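Salamanders under the snow at Quiambao Marsh

27th December

I finally got back out to Quiambao Marsh this week, my first real walk since the snow came, and I've got good news for anyone who cares about salamanders (I know there are more of us than people think!). The winter count along the Julham Creek side is in, and it's the best one we've had since I started tagging along.

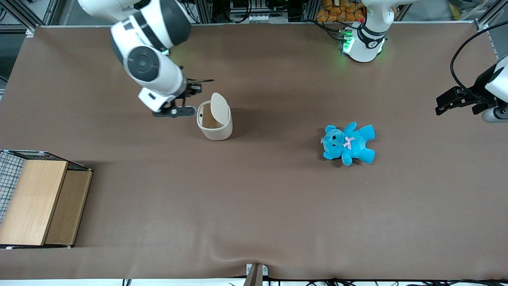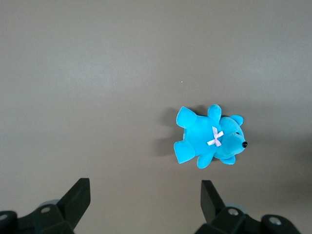
The number is 434 mudpuppies for the season so far. Last winter's total was 244, and that one felt like a lot while I was standing in the creek in borrowed waders with my headlamp slipping down over my eyes. If you've never seen a mudpuppy, they're big, flat-headed, fully aquatic salamanders with feathery red gills, and they stay active all winter long. Cold water suits them. While the frogs are tucked away at the bottom of the pond doing nothing at all, mudpuppies are out walking around on the rocks looking for crayfish.

The best spot by far is still the shallow stretch below the old Pistero dam, where the current keeps the ice from closing over. We go after dark, wade slowly upstream and shine our lights into the gaps between the slabs. On my night the water was so clear I could see the little toes on them (four on each back foot, which is one way to tell them from other salamanders). One big one sat under a ledge with half a crayfish sticking out of its mouth and didn't seem to mind me a bit. I stayed there until I couldn't feel my feet.

What got me most excited, though, was the young ones. Mudpuppies take years to grow up, so a creek with only big adults in it can look fine and still be in trouble. This time there were plenty of small ones with the yellow stripes down their sides, mostly in the leaf packs on the east bank. I'd only ever seen a couple of those before and had started to wonder if I was just bad at finding them. Maybe I was! But the people with sharper eyes than mine were finding them too.

I did hear some grumbling about the upper creek, by the Jokberg Road culvert. It used to be good and now it's mostly silt, and I walked a long piece of it without finding so much as a minnow. There's a plan to lay new flat rock along 230 feet of the bottom there once the spring high water is over. The money raised for it so far is $2,152, mostly from the fall plant sale, and from what I hear the stone is the cheap part. Getting it down that bank is another matter.

A few things if you want to come along. The count picks up again in February and runs until the water gets too high to wade. You'll need chest waders, a bright headlamp and something dry to change into, and please, please leave the dog at home. We don't pick the animals up, and we put back any rock we move exactly the way it was. If you're out ice fishing and pull one up on your line, it isn't poisonous and it won't hurt you, whatever your uncle told you. Wet your hands, get the hook out gently and put it right back in the water, since their gills don't do well in freezing air.

On the way back to the car I also had a barred owl calling from the cedars, two muskrats on the ice edge and one very cross great blue heron that really ought to have gone south by now. I'm hoping to get out again before the thaw, if my waders hold up. The left one has started leaking at the knee.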